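Workshop notebook, Saturday, after lunch
Shape blocks, second go on the three-plank board

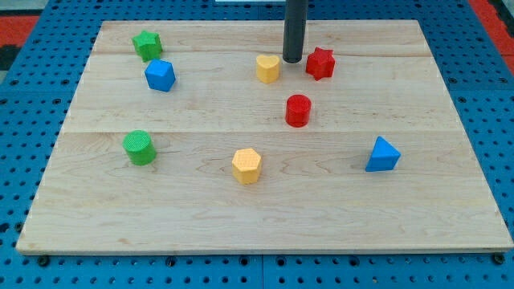

Blocks on the board, bench 2. Green star far left corner, blue cube just under the upper seam.

Bernadette wants these signed off for the Kisetti play trays before the end of November. I'm not there yet, and I'd like my reasons written down while I still have them straight.

The board first. It looks lovely, pale with that fine wavy grain and a few knots, and everyone who walks past says so. Looks aren't what I was asked about. It has two seams running across it, and I don't trust either of them. Ran a fingernail along both. The upper one is fine until you get toward the left end, where there's a lip I can feel and can't see. The middle one is better. Mavis says the lip is within tolerance. Whose tolerance? The drawing from Boateng gives a figure for overall thickness and says nothing at all about steps between planks. Asked for one by email. No reply so far.

Why it matters: a kid sliding the cube along will catch it on that lip every time. I caught it with the cube on my third push. Didn't catch the yellow heart at all, but I was probably being gentle by then, so I wouldn't put much weight on that result.

The blocks. All have the crosshatched texture now, which was Mavis's idea, to help little hands grip. I'm prepared to believe it helps. I'm not prepared to believe it on the strength of the trial we ran, where the same two people who picked the texture also judged the grip. Would like it repeated with somebody's actual children and a set of smooth ones mixed in.

Colour. The blue cube looks a good deal paler on top when the light hits it, and the red star is lighter on top than down its sides. Bernadette thinks we have a dye problem. I think we have a window. Turn the star on its side under the same light before anyone orders more pigment from Carkora, please. Their last invoice was $1,438 and I'd rather not see another for the sake of a sunny afternoon.

Standing up: the green star will stand on the board with its points visible from above, no complaints. The heart stands too. Gave the board a knock with the heel of my hand, 12 times, and neither went over. Then again it's sitting on the steel-coloured mat's replacement, the blue pegboard table, which is a lot stiffer than any kitchen table in Canada. Try it on something wobbly.

Cleaning is the one I'm most doubtful about. The sell sheet says "wipes clean." Smeared jam on a spare red piece at 9 this morning and wiped it with a damp cloth like a normal parent would. It looked clean. Went over it with a toothpick and there was jam in the crosshatch. Mavis says nobody uses a toothpick. Fair, but the ants will manage without one.

Tried the Moviten spray as well. Smells of lemons, same jam.

To do:
Chase Boateng for a number on the seams.
Sand the left end of the upper seam on the spare board only. Leave this one alone so we can compare.
Smooth set for the grip trial. Bernadette to ask at the daycare.
Red star on its side, same light, same time of day.
Shallower crosshatch, one cube, jam again.

Mavis has read this and written "grump" in the margin. Noted. Still not signing.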